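Threads > Kitchen & Bakeware Trade > Posts by this account

Latest Following Saved Search

Placing our April order for silicone baking mats and bread pans this week, so I'm writing down how the last one went. We are a small importer in Handville. Two warehouse staff, one office, no showroom.

1/ Minimum order quantities are softer than they look. The listing for the half-sheet mats said 4000 pieces. We asked for 3000 in two colors and got it, at the same unit price, once we agreed to plain brown cartons in place of printed sleeves.

2/ The plain cartons cost us later. Stilberg, the shop chain that takes most of our mats, wants a hang hole and a barcode on every unit. We ended up sleeving them by hand. Next time the sleeve goes in the purchase order.

3/ Samples. Pay for them and pay for the courier. The free sample we got from the first factory was a different thickness from what they quoted. The paid one matched the spec sheet.

4/ Write the thickness with a tolerance. "0.7 mm" by itself means whatever the roll happened to be that day. We now write 0.7 plus or minus 0.05 and the factory signs it.

5/ Ask which material grade the food contact report covers. Ours covered the clear silicone and said nothing on the pigment. Overgaard, who do our testing, caught it. A second report on the colored version took three weeks and the factory split the fee with us.

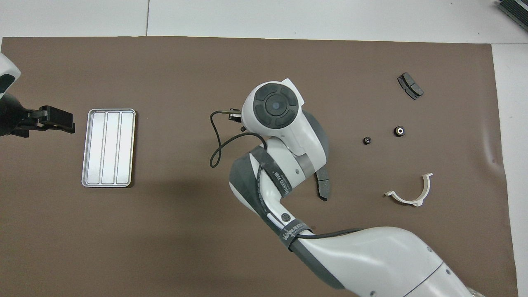 6/ Bread pans are a different order with a different supplier, and the questions change. For metal we ask about the rim first, then the coating, then how the pans nest. Long compartments side by side, like the three in the silver tray in the photo, take more carton space than single pans if the walls are too straight to stack. Get the stacked height of ten pieces in writing. That number decides your freight.

7/ Carton weight. We set a limit of 46 lb after the Fimville warehouse refused a pallet. The factory had packed 200 mats to a carton because it filled the container better. Two people could move it. One person could not, and the carrier charges for two.

8/ Inspection. We book it when 80 percent of the goods are packed. Earlier and you are looking at loose stock that may not be yours. Later and there is no time to fix anything before the vessel closes.

9/ What the inspector checks for us on mats: size, thickness at four corners and the center, print position, smell, and whether it lies flat after being rolled overnight. The smell check sounds silly. It has stopped one shipment.

10/ Payment was 30 percent deposit and the balance against a copy of the bill of lading. We asked for the balance at 30 days and were turned down. Might try again after the third order.

11/ Somebody asked about molds. For a custom size you pay for the mold, so get a line in the contract saying you own it and that it can be moved. Ours has that line. I have no idea how easy moving it would be.

12/ Still open: who pays for the new carton artwork, and whether the pans can ship in the same container as the mats. Will post when the factory answers.

Recent posts
Carton marks and what the warehouse reads
Pan coatings: questions for the supplier
Sea freight or air for a first order
Hang holes, sleeves and barcodes
Returns from shops, 11 December 2024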